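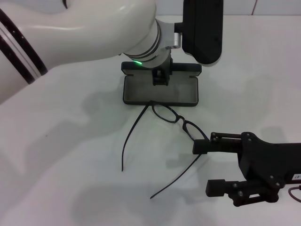
The glasses case, open on the table.

So, new glasses day was yesterday and I'm still walking around like a newborn deer. The left lens is a lot stronger than the old one and every curb in Firkudberg has moved up or down by an inch. I went down the post office steps sideways, holding the rail with both hands, and a kid on a scooter waited for me at the bottom. Very polite kid!

I put this off for so long. I'd been holding menus out at arm's length since last June, and then in the winter I started doing that thing where you take your glasses off to read the back of a medicine box and then can't find the glasses. The last straw was the bus timetable. I stood at the Runidlow stop reading what I was sure was an 8 and it was a 3, and I missed the only bus that would have gotten me to the dentist. I walked it. 40 minutes, uphill, in the wrong shoes, and then I had to sit with my mouth open while my feet throbbed.

The eye test itself was fine, except I always feel like I'm failing. Is it clearer with one, or with two? I don't know! They're the same! I said "two" in a confident voice and then worried about it the whole way home. Then there was the puff of air, which I hate, and I flinched so early they had to do it again (and again).

Picking frames took longer than the test. I tried on all the brave ones first, the red ones and a round tortoiseshell pair that made me look like I was about to tell somebody off about library fines. In the end I got pretty much what I had before, only a little wider. There was a pair I loved for 600 and I put those back on the shelf very gently and backed away.

Breakfast this morning was a revelation, though. There are crumbs in my toaster that must go back years. I can see the dust on top of the fridge from the doorway. I can see my own eyebrows, and I'm not sure I wanted that, so I spent a while with the tweezers and now one is a bit shorter than the other. It'll grow back.

I read for two hours after lunch without a headache. I've been stuck on page 90-something of the Ellow book since forever and had decided it was boring, and now I think maybe the print was just small. It's a good book! The sister is awful and I love her.

The old glasses are in the kitchen drawer with the batteries and the takeout menus. I can't throw them out. I did try them on again before dinner, for comparison, and felt seasick, so that's that. Soup tonight from Doãn, the one with all the lime, and my new lenses fogged up completely on the first spoonful — some things no prescription will fix.

Still getting the swimmy feeling at the edges when I turn my head fast. They said give it up to a couple of weeks. My plan for tomorrow is the stairs at the market, slowly, and then I want to walk out to the water in the evening and see if I can read the names on the boats from the path. I never could with the old pair. I used to just make them up.

3,152 views · 40 comments · 3 shares

Recent entries
The great toaster debate
Wrong shoes, part two
What I planted and what came up
Rain all week in Firkudberg
A very long wait at Runidlow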